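Shop Talk Forum > Jobs and Workplaces > Automation at work
Thread: They put a humanoid on our sorting work, what changed for you?

benchrat61
So I've been at Drumach going on 3 years, small parts and card sorting, and since March we've had a robot on the same job I do. I sit across the table from it for most of a shift now. I used to sort, and now I mostly watch sorting, and I'm more tired at 4 pm than I ever was before! Anybody else been through this?
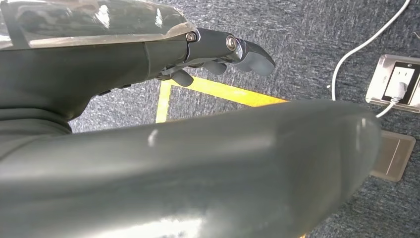 The part I didn't expect is how much of my day is floor stuff. Keep the tape clear, keep your feet and your bag out of the marked area, check the cords before you start. My supervisor Natalia Orozco walks it with me every morning and she's nice about it, but I didn't hire on to be a hall monitor.

sutonport_sue
Oh boy, yes. We got ours at the Sutonport building last year (Flultanier did the setup) and my whole first month was cords and tape. It does calm down. I'd ask for it in writing though, what counts as your job and what counts as theirs, because ours kept growing.
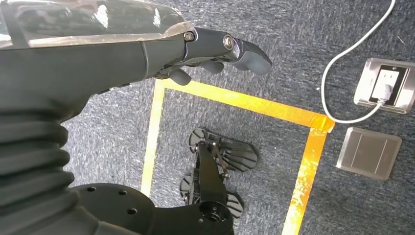 Who is supposed to stop the arm if something looks wrong?
Whoever is sitting closest, and you shouldn't need to ask permission first. Get them to show you how, and try it yourself before you're on shift with it.

grumbly_dan
Gonna disagree with Sue a little. Getting it in writing is fine but at Arellano they wrote it all down and then used it to say we were "attendants" and froze the pay grade. Be careful what you ask for. Our crew did 100 trays a shift by hand and nobody had a problem with that number until the machine came in at 70 and they called it progress.

benchrat61
Dan, that's kind of what I'm scared of. It's slower than me too - it takes its time over every single slot and I have to sit on my hands. But I'll give it this, my wrists feel better than they have in ages. 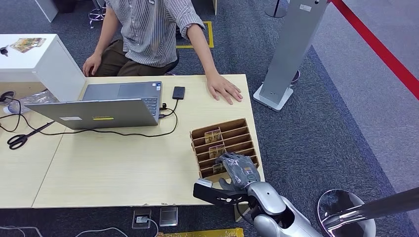

One hand on the table, the gripper down in the rack.

sutonport_sue
The wrists thing is real, and Dan, you never mention it lol. I wore a brace for two winters and now I don't. I'd still rather have my old job with more breaks, but they weren't offering that.

grumbly_dan
Fair enough on the wrists. Still want the pay grade back.

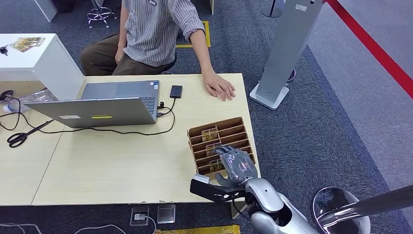 What I'm going to ask for (benchrat61, edited)

Thanks everybody, I wrote some of this down for my talk with Natalia:
- a swap every couple of hours, so I'm not stuck watching all day
- real training on setup, with the pay that goes with it
- my job title stays what it is until we both agree to change it

Dan, if you still have that Arellano write-up, would you message it to me? I'd like to read the wording before I go in.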